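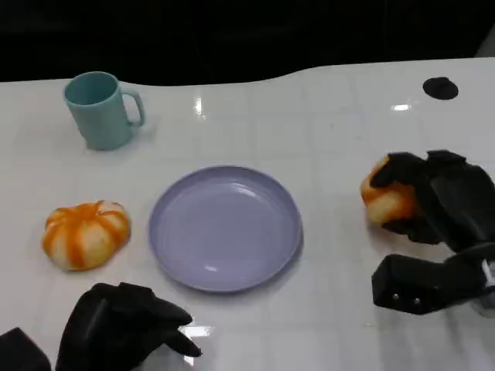

I have lived in this country for 12 years, and there is still one small custom that I cannot accept. When people invite you for coffee, they give you a mug and a bun, and the bun comes without a plate. Sometimes there is a paper napkin. Often there is only the table. I want to write in defence of the small plate, which in my opinion is disappearing from our homes and from our workplaces.

In the house of my grandmother in Prarnar, a guest received a plate before she received anything to put on it. First the plate, then the cup, then a short time of waiting. As a child I found this waiting very hard. Now I think it was the best part of the visit. An empty plate in front of a person says that something is coming and that it is meant for this person. You can relax, you have a place.

My friend Mortimer Lyons disagrees with me strongly. He says that a bun is made to be held in the hand, and that a plate for one bun is only more washing up. He has a point about the washing up. Last November we had six guests for coffee, and afterwards I stood at the sink and heard his voice in my head. But a small plate takes a few seconds to wash, and the sticky ring that a glazed bun leaves on the table takes longer, especially when you find it the next morning with your sleeve.

I must also say something about colour, because here I have changed my opinion. For many years I bought only white plates. I believed that food looks best on white, as it does in restaurants. Then Ileana Neagu gave me a plate in a pale purple, and I thanked her politely and put it at the back of the cupboard. It stayed there until the day when all the white ones were dirty. I put a yellow bun on it, one of those shiny ones with too much egg on the top, and I was surprised how good it looked. The purple was quiet and the bun was almost shouting. On a white table this matters even more. A white plate on a white table disappears, and the food seems to have been left there by accident. 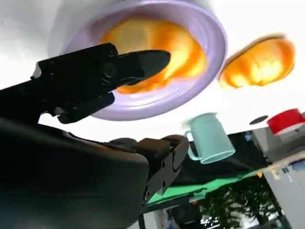

*Orange bread on a lavender plate, with another piece beside it on the white table.*

There is a question of fairness too. If one person has a plate and the other has not, everybody at the table notices it, although they will say nothing. Maj-Britt Granström, who was my neighbour in Skokurness and who taught me most of what I know about baking, always put out one plate more than the number of people. I asked her about it once. She answered that somebody might come. In the years I lived next to her, somebody came perhaps twice, but I do the same now.

I do not ask for much. I do not want matching sets, or saucers under mugs, or the little forks which my aunt kept in a box with a blue lining and which we were not allowed to touch. The mug can be green and the plate can be purple and the table can come from anywhere. A chip in the rim does not disturb me – I would prefer a chipped plate from the host's own cupboard to a new paper one.

At my work we have coffee together on Fridays, and it is usually my turn to argue. The cupboard there contains a great number of mugs, most of them with the name of some company, and two plates. I have now brought four of my own. Mortimer still eats over his hand, with his head bent forward to keep the crumbs away from his shirt. He puts the bun down on the table when he needs to speak, and he speaks quite often.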